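Senlow two-arm kit, worth it for light table work?

dbelkadi
May, 10:17 am
Has anyone run the Senlow kit on soft stuff? We have it on a trial. Plate, mug, two squishy buns.
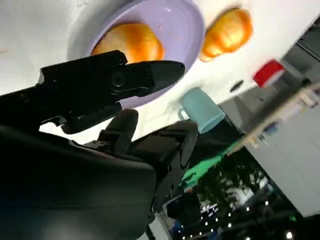

The wrist camera is my favorite part so far. Setup took about 19 minutes.

jfontes
Grip force is too coarse for bread - I sent mine back.

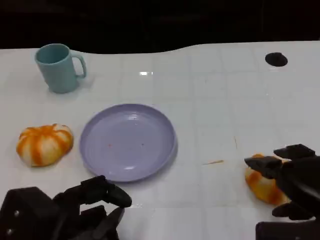 I'd look at Claler before paying for this one.

sreekumar_d
Disagree. Turn the close speed down to 10 and try again.

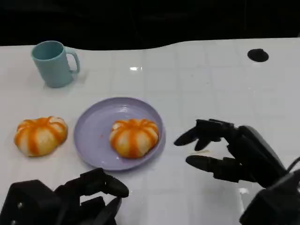 Posted by dbelkadi, 200 posts

Set it to 10. I like it better there. Keeping the trial for now.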